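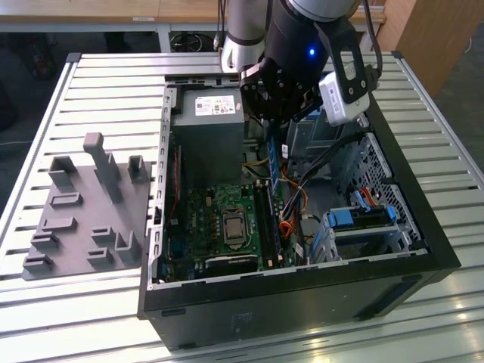 Home Ask Browse topics Unanswered Log in

Is it worth paying a shop to refurbish an old office desktop?

posted by kivi_patch

I have a ten-year-old office tower that came out of a closing branch in Prullulberg. It boots, it's slow, and the fan gets loud after lunch. A local outfit called Vuser wants 212 dollars for what they call a "full refurbishment." The quote lists a deep clean, new thermal paste, a "performance tune" and a one-year guarantee. No new parts are mentioned anywhere.

That sounds like a lot of money for dusting. A used machine of the same age seems to go for less than that with a monitor thrown in. On the other hand I need it for bookkeeping and I don't want to lose a week to this. Is a performance tune a real thing, or is it somebody uninstalling toolbars?

Asked in December, 5 replies hidden by filter

oldcapacitor

A performance tune is mostly a phrase. I have seen invoices with it on there and the work behind it was turning off startup programs, which you can do yourself in ten minutes. Ask them to write down what they'll do, line by line. If they can't, walk away.

What slows these machines down is usually the hard drive. If yours still has a spinning disk, a cheap solid state drive will do more than anything on that quote. Then look at memory. Thermal paste matters if the processor is overheating, and a loud fan could mean that, or it could mean a fan full of carpet fluff. Check the temperatures with a free monitoring program before you pay anyone.

The order I'd go in:

1. Back up the bookkeeping files to two places. Then open one of the copies on another computer and see that it loads.

2. Shut down, unplug, take the side panel off and lay the tower flat. Look before you touch. On the big office brands the power supply and fan plugs are often the maker's own shape, so a "universal" replacement part may not fit. Photograph the wiring first.

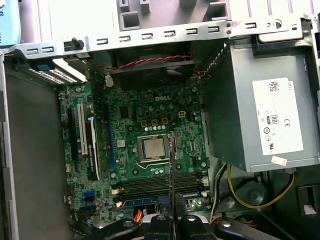 3. Blow the dust out with canned air, outdoors, holding the fan blades still.

4. Swap the drive, reinstall the system, and only then decide whether it's still slow.

I'd be surprised if you spent half of what they quoted.

kurach_bench

Disagree with the above, a bit. Labor costs money and a shop has rent to pay. I've had work done at a place in Kurach for nearly 300 and the computer ran fine for years after. You're paying so that it's someone else's problem when it breaks. Not everyone wants to hold fan blades.

That said, read the guarantee. Mine covered "workmanship" and not parts, so when the power supply went I paid for it anyway. And ask if they test the machine under load or just turn it on and look at it.

tinfoil_and_tea

just buy a newer one. by the time you finish all that it'll be 2074

kivi_patch

Thanks. I asked Vuser for the line-by-line list and got the same quote back in a bigger font. It does have a spinning disk, so I'm trying the drive first. Still not sure about the paste – the temperatures look normal to me at idle, but I haven't pushed it yet.

Related

Can I reuse a Windows license after changing the drive?
Computer shop kept my old hard drive, is that normal?
How loud is too loud for a desktop fan
Are "registry cleaners" ever worth it?
Extended warranty on a used PC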